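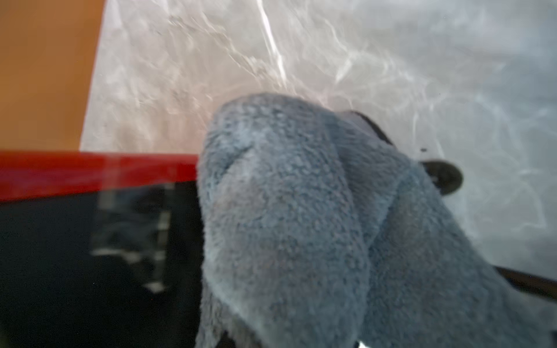
The grey Vistau cloth, bunched up so the looped pile shows.

I've been through a lot of microfiber over the years, and I wasn't expecting to get excited about a cleaning cloth, but the Vistau has won me over completely! I bought a pack of 2 in May and they've been in use nearly every day since.

The pile is the best part. It's thick and loopy, closer to a good bath towel than those thin flat cloths that skate over the counter and push the crumbs around. Fold it in four and you get a proper pad to lean on – great for the stovetop, and for the dried toothpaste my kids leave all over the sink.

Glass is where it really surprised me (I usually do windows with newspaper, like my mother did). One damp cloth, one dry one, and the bathroom mirror came up without streaks. It drinks up a spill fast too.

Two small gripes. It sheds a bit of fluff until you've washed it a couple of times, so don't start with your black TV stand like I did. And it's bulky, so it takes ages to dry if you leave it in a heap by the faucet – hang it up.

My neighbor Sunee swears by the Pliren ones, which are cheaper and fine for dusting, but for anything wet or greasy I'd pick this. I've already ordered another pack for the car.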